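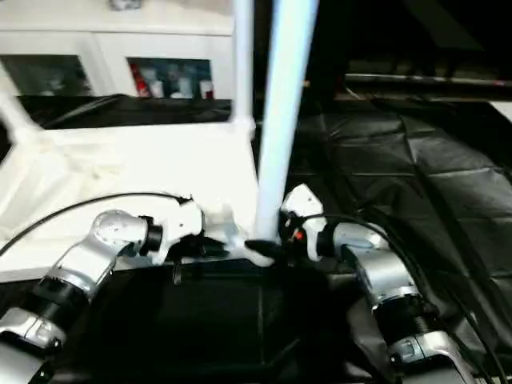
2 min read

Re: [cell-care] left gripper closing off center after pad swap

Hi all,

Fabian Hofstetter wrote:
> We swapped the finger pads on the left arm of our Clelach pair
> and now it nudges everything sideways before it grips. Zeroed
> it twice, same thing. The right arm is fine. Do you shim the
> pads or just live with the offset? Also, how often are you
> folks checking the cables? Ours look OK but the manual only
> says "periodically", thanks a lot.
>
> Fabian

Fabian, I had exactly this in May and lost most of an afternoon to it, so let me save you the trouble! Before you shim anything, take both pads back off and look at the seat under them. Mine had a little ridge of old adhesive left on one finger (you could feel it with a fingernail but you couldn't really see it), and that was enough to push one pad forward of the other. I cleaned it off with alcohol and a plastic scraper, put the pads back, zeroed the gripper with the fingers fully closed, and it came right. I know you zeroed twice already, but if you did it with the ridge in there you've only taught it the wrong closed position, so do it again after cleaning.

Then bring the two grippers together nice and slow over the front of the table, fingers nearly meeting, and check them against each other by eye. I run the pair at low speed for this and keep a hand on the stop. If one side sits higher you'll spot it right away, and then it's a wrist question and the pads are off the hook.

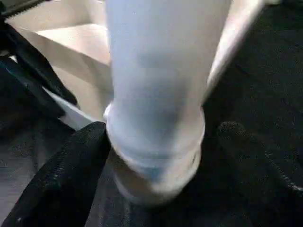
After that I do slow closes on something light and smooth that slides easily. You want both fingers to touch at the same moment. If it scoots over toward one finger first, you still have an offset, and you can put a strip of paper in the gap to feel which side is late. I only shim if it's still off after all that – Prikwood sells a shim set but I've used it once, and I suspect I didn't need it then either.

On cables, I look at ours every 600 cycles or so, and do a proper check at 4,000. The place to watch is where the cable comes over the arm to the gripper housing. Leave it a generous loop! Our first setup had it tied down too neatly and the jacket started to go shiny at the bend. I run the wrist through its full turn in both directions and watch the cable the whole way, and if it goes tight anywhere I let out more slack.

Oh, and keep a log. Mine is just a text file with the date, the cycle count and what I touched. It's up to 17 entries and it's already settled two arguments.

If the cleaning doesn't fix it, send me the closed-position reading from before and after and I'll compare it with mine.

Emil Thaler
24/01/2022

Recent threads on this list
Re: Patwary controller drops out after warm restart
Greltano wrist ring, how tight is tight?
Spare finger pads, anyone want to split an order
Re: Re: Homing order for two arms on one table
Cable loops and strain relief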